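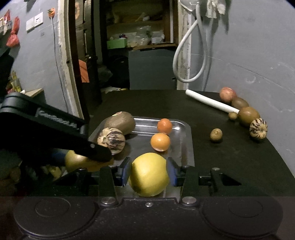 Sorting fruit with a pair of hand-held grippers: a yellow fruit held over the steel tray.

Lelamitz opens its fruit-handling demonstrations to small growers and packers

KELADPORT, November – Lelamitz, the Keladport firm that teaches robots everyday jobs by having people do them first, is delighted to announce that growers and packers from across the district can now come in and show its machines how they like their fruit handled.

The new programme is called Gouveia, and it asks very little of those taking part beyond patience and a good pair of hands. Visitors pick up the same kind of grippers that a robot arm would carry, and then simply get on with moving fruit to and from a tray, at whatever pace suits them. Each go is recorded and used to train the robot, so that what it learns comes from people who have spent years in packing sheds and know how hard is too hard.

Seven growers joined the trial sessions and between them recorded 1311 demonstrations, covering kiwis, oranges, mandarins, pepino melons and a good many others besides.

"We had a lovely time with them, and I must say they put us right on quite a few things," said Thanasis Xenos, who leads the programme at Lelamitz. "My own way of picking up a melon was corrected twice before lunch!"

The sessions are supported by Fondex, which is lending trays and bench space. There are 79 places on offer, and each visit lasts 2 hours, with tea provided. Anyone wishing to take part should write to the Gouveia team at Lelamitz.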